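Furley kitchen utensil recordings - README and purchase plan

Last edited 2020-05-08
Maintainer: Hemi Hapeta

Status

This folder holds the equipment plan for the second round of recordings, together with the notes from the first round that the plan is based on. The recordings are stored separately. If you only want the data, read "Contents" and skip the rest.

Contents

plan.csv - one line per item to buy, with quantity, supplier and priority
quotes/ - supplier quotes as received
inventory.csv - what we already own and where it is kept
notes.txt - comments from the people who did the recording

Amounts in plan.csv are in US dollars, before tax. Shipping has its own column. An empty shipping cell means the supplier has not told us yet, so do not read it as zero.

What the first round showed

The first round produced 2412 clips of people handling utensils in home kitchens. Each person wore a head camera and a printed marker band on each wrist. The bands give us hand position, and they are the cheapest part of the kit. They are also the part we replaced most often. Budget for them as a consumable.

Storage was underestimated. We bought two drives and needed a third before the last kitchen was finished.

Planned purchases

Wristbands. Order 300 from Zallell. The printed squares must stay matte, so ask for a sample before paying for the full order.

Head cameras. Two new units from Plondero, plus one spare mount for each. The quote includes a carrying case we do not need, and Hemi has asked for a price without it.

Utensils. Sixteen sets from Bañuelos. A set should mix materials and shapes, with spatulas, a ladle, small spoons and several long thin sticks. The sticks are the hardest items for the gripper model and the cheapest to buy, so order extra. 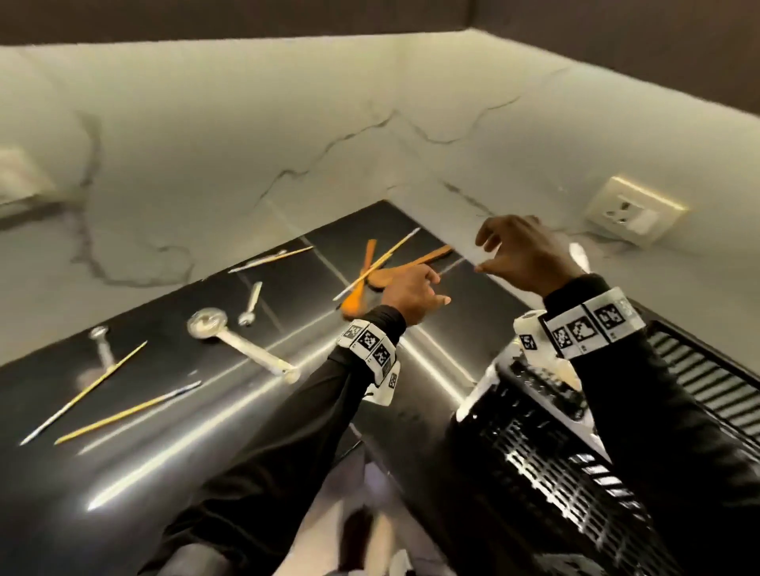
Lighting. Glossy dark counters throw long streaks back at the camera, and metal utensils are harder to segment against them. Two diffused lamps on stands would help. Renting is acceptable if the Plondero order uses up the equipment line - see the notes column in plan.csv.

Sleeves. Plain black, long, in three sizes. Any supplier.

Not in this plan

The robot arm is budgeted under the lab's main account. Kitchen access fees are paid per visit and belong to operating costs. Please do not add either one here.

Making changes

Edit plan.csv directly and put your initials in the last column. Keep old quotes when a new one comes in, and add the month to the file name (for example, zallell_january.pdf). Anything marked priority 1 has to be approved by Hemi before it is ordered.

Open items

- Plondero price without the case
- Matte sample from Zallell
- Whether Bañuelos will sell the sticks separately
- Rent or buy for the lamps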